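Teaching a two-arm robot kitchen jobs: bench tips

Posted by Kelechi Ugwu, 28 February 2018

These are notes for people who show the arms a task by remote control or by moving them by hand. Most of them come from the sorting and putting-away tasks we recorded with Tsung-han Chou over the winter. Add your own at the bottom.

Before you start

Run the whole task with your own hands first, slowly, using two fingers and a thumb on each side. If you find yourself rolling an object in your fingertips, the gripper will have trouble there. Change the starting position of the object or pick a different way to hold it.

Write the order of steps on a card and keep it by the controls. Operators who make up the order as they go give you recordings that disagree with each other, and the trained arm will hesitate at exactly those spots.

Wipe down the tabletop. Flour and crumbs get into the finger pads.

Flat things

Thin items lying flush with the table are the hardest part of any kitchen set. Don't try to pinch a flexible mat from above. Slide it to the table edge with one arm until it overhangs, then grip the overhang with the other. A spatula is easier: press lightly on one end so the other lifts, or come in low along the handle.

Knives go by the handle, every time. Keep the tip pointed away from the operator and away from the second arm. Use a dull one for practice. Vasanthi Barua grinds the edge off ours and it makes no difference to the recording.
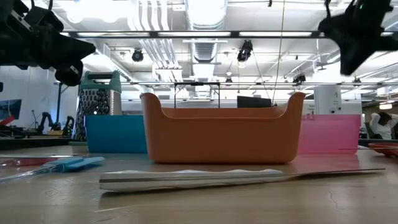

Tubs and bins want both arms. Bring the two grippers to the rims at the same height, close them together, and pause for a moment before lifting. If one side closes early the tub turns and you have to start over. Tall items such as a grater should be held by the top handle and set down straight – a grater that lands on one corner will usually go over.

When you nest one bin inside another, show the arm a clean approach from directly overhead. Scraping down the inside wall works for a person, but it teaches the arm to lean.

Moving the arms by hand

Hold the arm above the wrist joint. If you hold it by the fingers, they flex and the recorded position is off. Keep your head and sleeves out of the camera view. Shih-chieh Liao wears plain gray sleeves for this and swears by them.

How many to record

For a single pick and place, 300 good runs was enough for us. The full putting-away task took 1057. Move the objects a little between runs, and swap left and right now and then.

Throw out any run where you dropped something, unless you also recorded picking it up again. Those are worth keeping in a separate folder.

Stop after 11 runs and rest your hands.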